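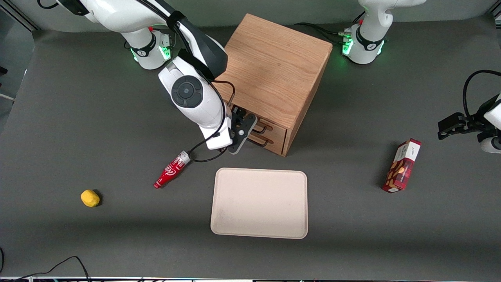

Oak cabinet on the grey table, both drawers facing front.

Posted September 19, 2021

Print this post | E-mail this post

Quick one because I'm meant to be out of the house in a bit. Several of you asked how the little cabinet was getting on after I moaned about it in July. So. An update, sort of.

It's on the table now. Not on the floor by the door, not on top of the fridge (bad idea, couldn't see in, kept posting things over the edge). The grey table, pushed to the back, drawers facing out. Took me four goes to find the right place for it and I still shove it about an inch each time I sit down.

For new people: the cabinet came from a clear-out in Vescombe, paid nine pounds for it, carried it home on the bus on my knees. Small boxy thing, pale oak, nice straight grain on top. The seller said it was for sewing bits. I don't sew. I wanted somewhere for all the snack and tea stuff that was living on every flat surface I own, and I did not want another plastic tub. Had enough of tubs.

The rule I've given myself is that anything edible gets put down on the table when it comes in, all of it, and then sorted from there. No going straight from the bag to a drawer. I know that sounds like an extra step. It is an extra step. But when I went straight from the bag I had three lots of the same tea and no biscuits, every time, and I never knew till somebody was sat there waiting for one.

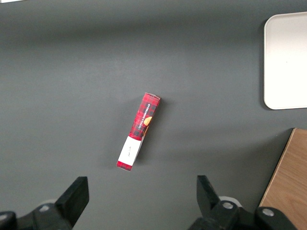 Shortbread has been the awkward one. Long thin box, the vanilla sort in the red tartan, and it will only go in a drawer on the slant. Flat and straight, no, it catches at the front. On its side, yes, but then you can't get anything in next to it. I've tried taking the biscuits out and putting them in a jar but they went soft in two days and I ate them out of spite. So the box stays whole and goes in cornerwise and everything else fits in round it. Tea in the gap at the back, sugar in the gap at the front. Not pretty. Works well enough.

I did measure the drawers before I went shopping. I did not take the measurments with me. You can guess.

Drinks are the other thing. A bottle stood up on that table will get an elbow sooner or later, mine usually. Lying down they're safer from elbows but they like to wander if the table's not level, and mine isn't, quite. It's 153 cm long and I think the dip is somewhere in the middle. Folded beermat under one leg has helped. Drinks don't live in the cabinet, they just get parked on the table till I make room in the fridge, and the fridge is a post of its own, don't ask.

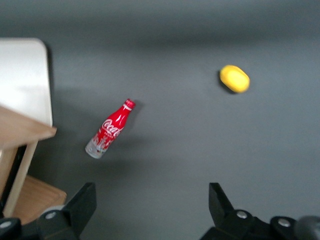

Does everything really need to come out on the table first, or can you just put the shopping away?

Put it away by all means, if you've got a proper cupboard and you know what's in it. With two small drawers I find it's quicker to see the lot laid out, decide what's going in the fridge, and only then open a drawer. Takes me around 8 minutes after a big shop.

Someone will say line the drawers. I have lined the drawers. Brown paper, no glue, just cut to fit and pressed into the corners. Crumbs come out in one go if you lift it by both ends and don't sneeze.

Also rubbed a bit of candle on the runners, top drawer was sticking when the weather was damp. Much better. The bottom one never gave any trouble so I left it alone. Didn't wax the outside, I like it pale and I'd only get it patchy. 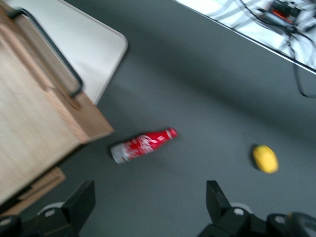 What I haven't sorted is fruit. It doesn't want to be in a drawer, I tried it, forgot it, found it. Grim. There was a bowl but the bowl's gone to hold keys and I can't seem to get it back off them. So fruit just sits out on the table with whatever else came home that day and gets used when I notice it. Might look for a small dish at Harine next time I'm past, they had some plain ones by the till. Nothing deep. You lose things in deep.

Next job is the shelf over the sink, which has a jar of buttons on it and I've no idea why as, see above, I don't sew. Right, coat, keys, going.

Comments

teapotlid wrote:
Candle on the runners!! Did mine with soap and it left a white line all down the side. Trying this tonight.

Anonymous wrote:
We gave up and put the shortbread on end in the umbrella stand. Clean one obviously.

backstairs wrote:
Was that the Vescombe sale by the church hall? I think I walked past that cabinet and have been cross ever since. Is the back solid or just board?

Reply from the author:
It was, sorry! Haven't had a proper look at the back, it's been up against somthing ever since I got it. Will check when I next move it, so probably tomorrow.

Contact | Copyright, all words my own | Back to top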